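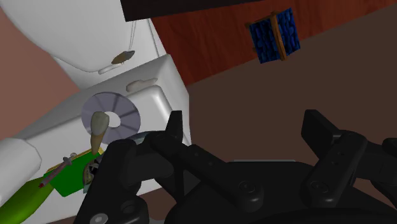
Hostine Community Help
Events and Registration > Group bookings

Name tags and meal choices for a group registration after the deadline

Posted by Armelle Bailly
Sunday, August 24, 2025

I am the secretary of a small natural history society, and I registered our members for the Pallard Autumn Migration Weekend through the Hostine registration form. The form allowed me to enter all of our names under a single booking, and I paid for the group in one transaction. I received a confirmation message the same day with a booking reference and a receipt.

Two matters have come up since then, and I would be grateful for guidance from anyone who has dealt with a group booking of this kind.

First, one member can no longer attend, and another member of the society wishes to take her place. The confirmation message states that changes to names may be made until the close of registration, which passed last week. When I sign in, the list of attendees is displayed but the fields are gray and cannot be edited. I do not know whether the substitute will be given an ID tag under the original name, or whether she will be refused entry to the guided walks. She would like to join the Saturday walk on the Annan marsh, for which places are limited, and the member who is withdrawing already holds a place on it.

Second, the evening meal was booked as part of the registration at $49 per person. The new attendee does not eat fish, and the original attendee had selected the fish dish. I can find no way to alter this either.

I have written to the general inquiries address but have received only an automatic reply. Is there a correct procedure for substitutions after the closing date, and does the place on the walk pass to the new person together with the registration?

I should add that we are not asking for a refund. The fee has been paid in full and the number of people in our party will remain the same.

Tags: group booking, substitution, name tags, meals

2 replies

Benoît Langlois
Community member, registration desk helper

Good afternoon. I have assisted at the registration desk for several events that use this form, including the spring count held in April, and I can explain how substitutions are usually handled. The organizers of each event set their own rules, so please treat the following as general guidance and obtain written confirmation from the Pallard office.

The attendee list is locked automatically at the close of registration. The lock applies to the person who made the booking, but the event organizer retains access and can change a name, a meal selection or a contact number until the tags are printed. Printing normally takes place in the week before the event. After that point, a replacement tag is prepared by hand at the desk, and the record is corrected afterward.

To request the change, I recommend the following.

Sign in and open the booking. Select "Message the organizer" at the foot of the booking page. Messages sent in this way are attached to the booking and reach the event office directly. The general inquiries address is shared among all events on the site, and a message sent there has to be forwarded before anyone can act on it.

In the message, give the booking reference, the full name of the person withdrawing, the full name of the person attending as it should appear on the tag, and an emergency telephone number for the new attendee. State the meal change in the same message. Please do not send two separate requests, as the second is sometimes treated as a duplicate and closed without being read.

With regard to the guided walk, the answer depends on how the place was allocated. If the walk was selected on the registration form, the place belongs to the booking and will pass to the substitute when the name is changed. If the place was obtained later, through the separate sign-up sheet for limited walks, it is held under the individual's name. In that case it may be offered to the first person on the waiting list - the organizer is not obliged to transfer it. Your confirmation message should show which applies. Walks chosen on the form are listed under "Included activities."

The meal is a simpler matter. The caterer is given final numbers for each dish shortly before the event, and a change made before then carries no charge. If that date has passed, the total paid remains the same and the kitchen will generally do what it can. Your substitute should mention the matter again when she collects her tag, so that the correct meal ticket is placed in the holder.

Every person in a group must also accept the participant agreement. The member who is withdrawing will have done so for herself only, and the substitute must complete her own copy. The office can send it by email, or she may sign a paper copy on arrival. She should allow additional time if she intends to do the latter, particularly before an early walk.

borel_birder

We just swapped a name at the desk last year, no problem at all. They wrote a new tag with a marker. Don't know about the meal, we brought sandwiches. Parking fills up early by the way so get there before the first walk goes out.

Comment from Armelle Bailly

I thank both of you for your replies. I have located the "Message the organizer" link, which I had overlooked because it appears beneath the payment summary. The Annan marsh walk is listed under "Included activities" in our confirmation, so I understand that the place should pass to the new attendee. I have sent one message covering the name, the telephone number and the meal, and have asked for the participant agreement to be emailed to her.

Comment from Benoît Langlois

That is the correct course. Please bring a printed copy of the office's reply when you come to collect the tags. Group tags are filed under the name of the person who made the booking, so the envelope will be found under Bailly, and one person may collect it on behalf of the whole party. The exception is your substitute if her agreement has not been received by then, in which case her tag will be kept at the desk until she signs.

This topic is marked as resolved. Replies remain open.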